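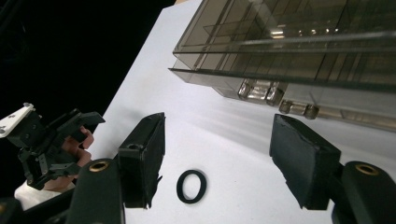

COMMUNIQUÉ DE PRESSE

Zullier, le 2024-12-06

Les éditions Dristorum publient le deuxième volume du répertoire Cendedent, consacré aux récits de l'Ourse et du Chariot

Les éditions Dristorum annoncent la parution du deuxième volume de Cendedent, répertoire raisonné des mythes et légendes associés aux constellations. L'ouvrage, de 295 pages, porte sur la Grande Ourse, la Petite Ourse et les figures qui leur sont rattachées selon les traditions : chariot, charrue, louche, cortège funèbre, chasse.

Le volume décrit 939 récits, imprimés ou manuscrits. Chaque récit fait l'objet d'une notice comportant la langue de la source, la date de collecte lorsqu'elle est connue, les étoiles désignées, le motif principal et les variantes. Les attributions douteuses sont signalées par un astérisque. Les versions dont la source première n'a pu être consultée sont regroupées en annexe et ne figurent pas dans l'index des motifs.

Le classement retenu est thématique. La première partie traite des métamorphoses, dont celle de Callisto, transformée en ourse puis placée au ciel. La seconde réunit les récits de poursuite, dans lesquels les étoiles du timon représentent des chasseurs, ainsi que les interprétations agraires et funéraires. Un tableau de concordance renvoie aux désignations usuelles des étoiles, d'Alkaïd à Dubhé.

Le dépouillement s'appuie principalement sur le fonds Stojanovska, ensemble de fiches, de carnets d'enquête et de tirés à part conservé à Zullier. Le fonds compte environ 3759 fiches, dont une partie reste à transcrire. Les fiches relatives au Bouvier et au Dragon ont été écartées du présent volume et seront traitées séparément.

Par rapport au premier volume, la translittération des noms d'étoiles a été normalisée et les renvois entre notices sont désormais numérotés en continu. Une liste d'errata du premier volume, arrêtée en novembre, est jointe à chaque exemplaire.

L'ouvrage est disponible en librairie et sur commande auprès de l'éditeur. Un exemplaire de presse peut être demandé par écrit au service de presse de Dristorum, en précisant le titre du média et l'adresse de livraison. La table des matières et la notice de Callisto sont communiquées sur demande.

Contact : éditions Dristorum, service de presse, Zullier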